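About Drirnlow Fellowship

We are a church that loves the Psalms! We sing them, read them out loud, argue over them at breakfast and pray them when we have run out of words of our own. Drirnlow Fellowship began with six people in a rented living room on Ellik Street, and that first winter we read one psalm every evening at 7:30. When we got to the end we went back to Psalm 1 and started over. We still do.

These days 185 of us gather for worship in the old feed store at the bottom of the hill. The roof is tin, so when it rains the sermon gets louder. We share communion every week, and the children stay with us for the singing before they head off to their classes.

What do we believe? The short version is that God made us, that Jesus Christ came looking for us, and that the Holy Spirit is still at work in ordinary people. The longer version is a statement of faith we read together each May, and you are welcome to ask for a copy and bring your questions. We like questions!
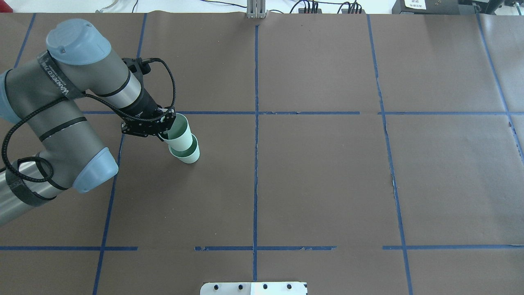
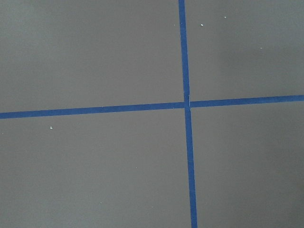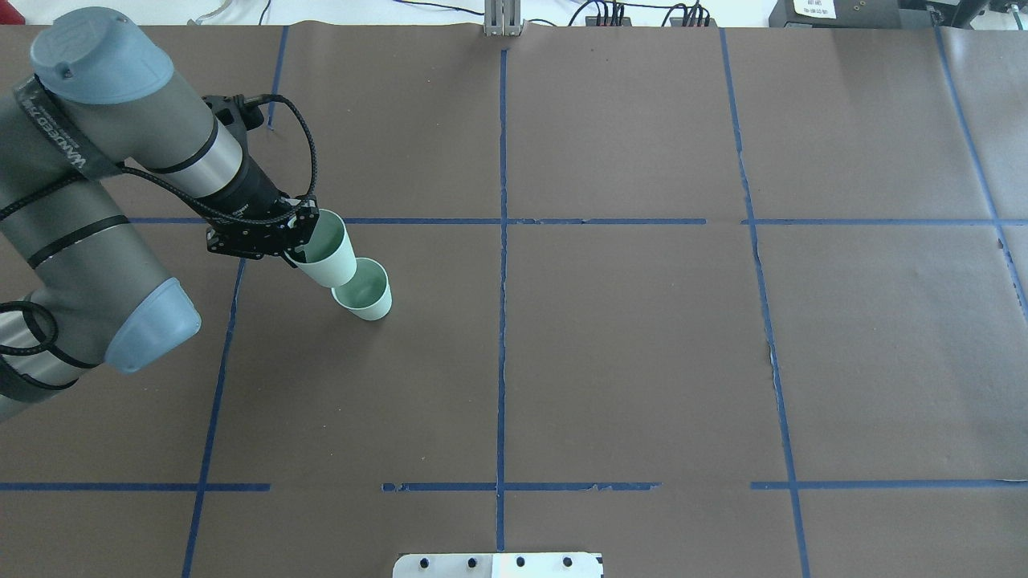
Prayer runs through everything else we do. Our prayer room opens at 6 in the morning and anyone can use it – member or not, sure of your faith or just curious. There is a notebook by the window for requests. Last year we filled 388 pages of it, and so many of them were thank-yous squeezed in under the original request, sometimes months later and in different ink.

We also have a long friendship with the Khương congregation, who meet in our building in the afternoons and worship in Vietnamese. Twice a year we hold one service together, in both languages, with a lunch afterward that goes on until dark. If you have never heard Psalm 121 sung in two languages at the same time, please come!

Out in the neighborhood we run the Drument Table, a free supper with no sign-up and no sermon attached. We served 460 meals there over the summer and got to know a lot of our neighbors by name. Bring a friend, or come by yourself and sit with us. The side door is the one without steps, and the coffee is on half an hour before worship.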